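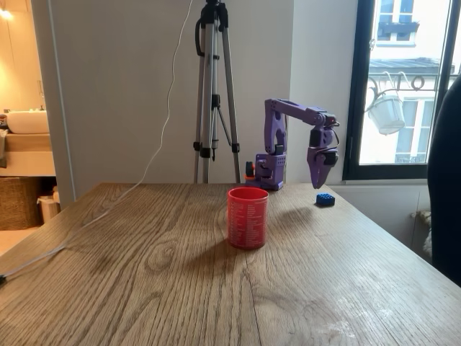 터미널용 파일 관리자 Wovier에서 미리보기 창만 끄고 쓰는 방법이 있나요?

설정 파일의 preview 항목을 off로 바꾸고 다시 실행하면 됩니다. 잠깐만 끄고 싶을 때는 실행 중에 대문자 P를 누르세요.

댓글 17개 중 추천순 보기

귤껍질단축키
와 대문자 P 감사합니다!! 저는 지금까지 설정 파일을 두 개 만들어 놓고 바꿔 가면서 썼어요(부끄럽네요). 노트북이 오래된 거라 미리보기가 켜져 있으면 큰 로그 파일 위로 커서가 지나갈 때마다 멈칫했는데, 끄니까 날아다닙니다. 혹시 특정 폴더에서만 자동으로 꺼지게도 되나요?

sudo말차
됩니다. 그 폴더에 .wovier 파일을 만들고 preview = off 한 줄만 넣으세요. 하위 폴더까지 적용돼요. 저는 백업 디스크 최상위에 넣어 뒀는데 진짜 편합니다. 사진이 수천 장 들어 있는 폴더도 바로바로 열려요.

밤샘컴파일
저는 폴더별 설정은 별로 추천 안 해요. 나중에 까먹습니다 ㅋㅋ 작년에 왜 여기서만 미리보기가 안 뜨지 하고 한참을 헤맸는데 제가 넣어 둔 파일이었어요. 차라리 크기 제한을 쓰세요. preview_max = 4M 이렇게 하면 4MB 넘는 파일만 건너뜁니다.

sudo말차
@밤샘컴파일 크기 제한은 파일이 작고 개수가 많을 때는 소용이 없잖아요. 제 사진 폴더에서 파일 개수를 세어 보니 2,295개인데 하나하나는 다 2MB도 안 됩니다. 커서 쭉 내리면 섬네일 만드느라 팬이 돌아요. 경우가 다른 거죠.

밤샘컴파일
@sudo말차 아 그건 캐시 문제 같은데요? 섬네일 캐시 기본값이 1,000개예요. 그걸 넘으면 오래된 것부터 지우고 다시 만듭니다. cache_items를 넉넉하게 올려 보세요. 한 번 쭉 훑고 나면 그다음부터는 조용할 거예요.

sudo말차
헐 캐시에 개수 제한이 있는 줄은 몰랐어요. 퇴근하고 해 보겠습니다!

물음표세마리
끼어들어서 죄송한데 Pan 쓰시는 분은 없나요? 저는 Wovier 쓰다가 Pan으로 넘어갔는데 미리보기가 따로 도는 프로세스라 목록 움직임이 안 끊겨요. 창을 세로로 쪼개는 것도 훨씬 자유롭고요. 단축키도 vi랑 거의 같아서 하루면 적응합니다.

귤껍질단축키
오 Pan 이름만 들어 봤어요. 한글 파일 이름은 잘 나오나요? 예전에 다른 걸 써 봤더니 자음 모음이 다 풀어져서 나와서 바로 지웠거든요 ㅠㅠ

물음표세마리
@귤껍질단축키 맥에서 압축한 파일 풀었을 때 그거 말씀이시죠? Pan은 표시할 때 합쳐서 보여 줍니다. 실제 파일 이름은 그대로 두고요. 검색도 합친 글자로 쳐서 찾을 수 있어요. 저는 이것 때문에 넘어간 거나 마찬가지예요!

밤샘컴파일
Pan 좋은 건 인정하는데 메모리를 꽤 먹지 않나요. 제 환경에서는 Wovier가 18MB 쓰는 동안 Pan은 그 몇 배를 잡고 있더라고요. 오래된 노트북이라고 하셨으니 그 점은 감안하셔야 할 듯.

물음표세마리
@밤샘컴파일 그건 미리보기 프로세스까지 합친 거라서요. 브라우저 탭 하나 값도 안 되는데 저는 그 정도는 기꺼이 냅니다 ㅎㅎ

밤샘컴파일
@물음표세마리 서버에서 여러 명이 같이 쓸 때는 얘기가 달라져요. 저희는 접속자가 많아서 가벼운 쪽으로 통일했습니다. 개인 노트북이면 뭐 취향대로 가시면 되고요.

godon유저
Godon 테마 쓰시는 분들은 미리보기 끄면 오른쪽에 테두리만 남을 수 있어요. 제가 그랬습니다. 테마 파일에서 border_right를 지우면 사라져요. 깔끔한 거 좋아하시면 꼭 해 보세요, 화면이 훨씬 넓어 보여요!

귤껍질단축키
어 저도 Godon인데!! 그 줄이 그거였군요. 터미널 글꼴 문제인 줄 알고 글꼴만 여러 번 바꿨어요.

mornham_mirror
참고로 Mornham 저장소에 있는 Wovier는 버전이 좀 낮아서 폴더별 설정을 못 읽습니다. .wovier 넣었는데 반응 없으면 버전부터 확인하세요. 터미널에서 wovier --version 치면 나와요. 소스로 빌드하는 것도 어렵지 않습니다. 의존성이 거의 없어서 금방 끝나요.

sudo말차
캐시 올리고 왔습니다. 처음 한 번은 똑같이 팬이 도는데 두 번째부터는 정말 조용하네요! @밤샘컴파일 님 말씀이 맞았어요. 그래도 백업 디스크 쪽 .wovier는 그냥 둘래요. 거기서는 미리보기를 볼 일이 없어서요.

밤샘컴파일
오 다행입니다. 캐시 폴더 용량은 가끔 확인해 보세요. 홈 디렉터리 밑 .cache/wovier에 쌓입니다.

귤껍질단축키
저는 일단 크기 제한 걸어 두고 주말에 Pan도 깔아 보려고요. 둘 다 써 보고 후기 남길게요. 혹시 Pan에서 북마크 옮겨 오는 방법 아시는 분 계시면 그것도 부탁드려요!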